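Subject: Re: [teas-and-urns] Lids, cups and the drinks table
From: Marlene Reinholz
To: the list

Selim Ekinci wrote:

> Hello all, first post after a long time of reading. We run the drinks
> table at our hall and the lids are driving me up the wall. Two colours,
> two sorts of opening, and they arrive in long sleeves which somebody
> opens in the middle, so by the second rush they are all over the place.
> I've tried a shoebox and I've tried a washing-up bowl. Heikki mentioned
> a stepped wooden thing a while back. Is it worth having, and does it
> hold enough? Our table is narrow and against a wall, so I can't spread
> out sideways.
>
> Also, do people keep cups and lids together or apart?
>
> Selim

Selim, welcome, and what a good question! I have been waiting for someone to bring up lids again since Elif Naz's thread about stirrers.

Yes to the stepped organiser, very much yes. Ours is the Wudutwood one with the compartments going up towards the back, and I would not go back to a bowl for anything. The joy of it is that you can see every stack from where you stand, and your hand learns the heights. White lids live in the low compartment at the front, because our white cups go out fastest, and black behind. If you have a third sort, up at the back with them. We leave that one free most weeks and it ends up with sugar in it.

Does it hold enough? For an ordinary afternoon, yes. For a big one, no, and this is where the bin comes in. Any plain oblong plastic bin will do, as long as it is shallow enough that you can get a hand round a stack without tipping the rest over. Overflow goes in there, black one end and white the other, and you top up the organiser from it when there is a lull. I like my stacks no more than 30 high. Past that they start to lean, and a leaning stack always goes over just as you have the milk in your other hand.

A few other things that have worked for us:

Sort before you open the doors, all at once, on the bare table. Tip everything out, pair like with like, and only then fill the compartments. Doing it piecemeal between customers is how the mixed stacks come about. With 2 of you it is quick and rather soothing.

Check the openings as well as the colour. Some of ours have a flip tab and some have a plain sip hole, and the flip ones sit a touch prouder in the stack, so one stray in the middle makes the whole lot wobble. Han-gyeol runs a thumb down the edge and can find the odd one by feel. I can't, I have to look.

Cups and lids: apart, but within reach. We used to put the cups directly behind the lids and were forever reaching over the top. Now they come out last and go to the right, by the wall, where the narrow end of your table might suit them too. Hold the stack low down with one hand and steady it near the rims with the other – they slither otherwise, particularly the Kahraman ones, which seem to have a slippery finish. (The Fostis cups grip each other so tightly that you serve two by accident. There is no perfect cup.)

One question back to you: how deep is your table, front to back? The stepped sort needs a bit of depth, and you'll want room in front of it to put a cup down. If you are tight, turn it side on. It looks odd but it works perfectly well. Heikki had his like that at Rerkis all through May and I believe he still does.

I've put three pictures below. Ask me anything, I could talk about this all day!

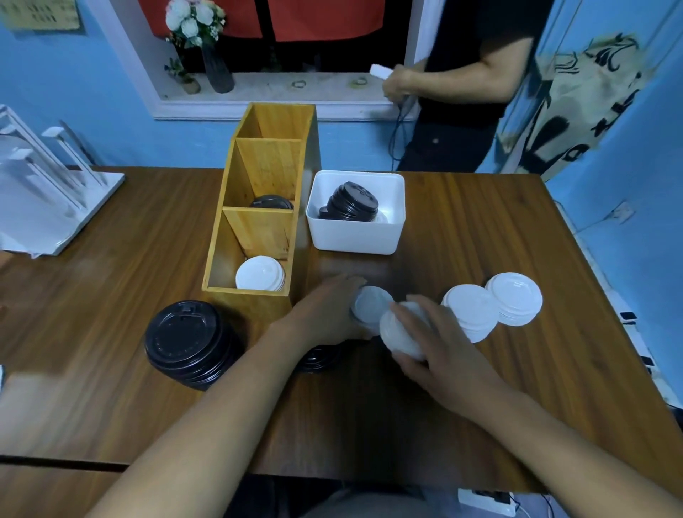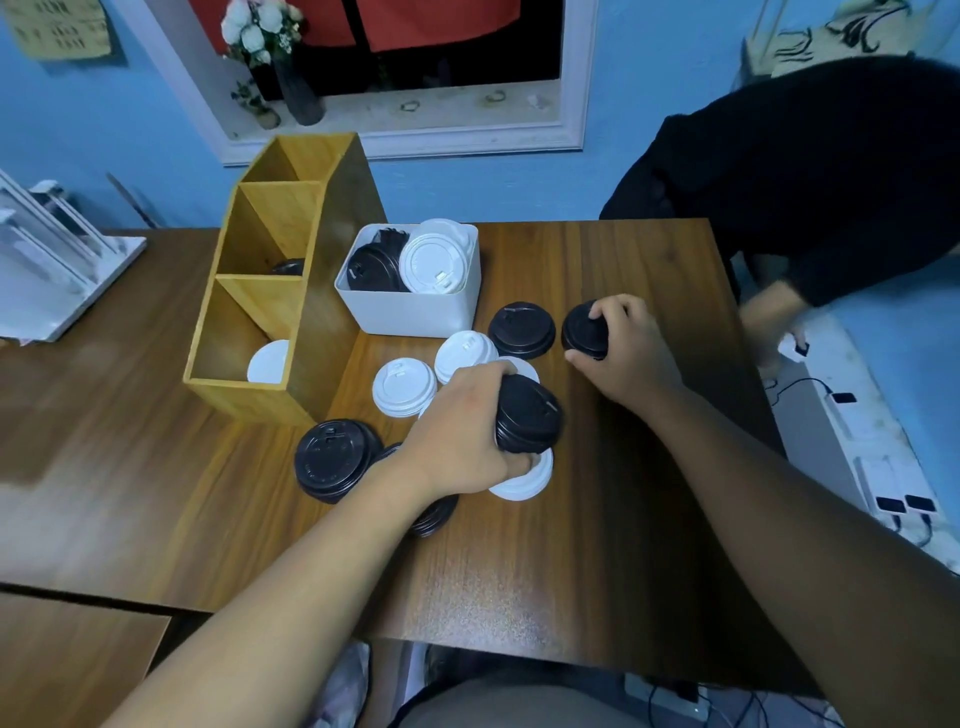
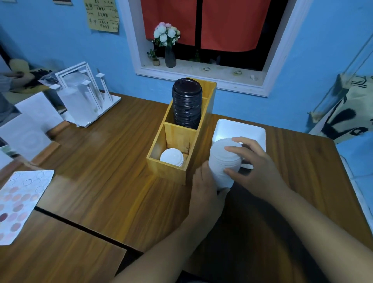
Lids and the wooden organiser on the table by the blue wall; the paper cups are in the last one.

Marlene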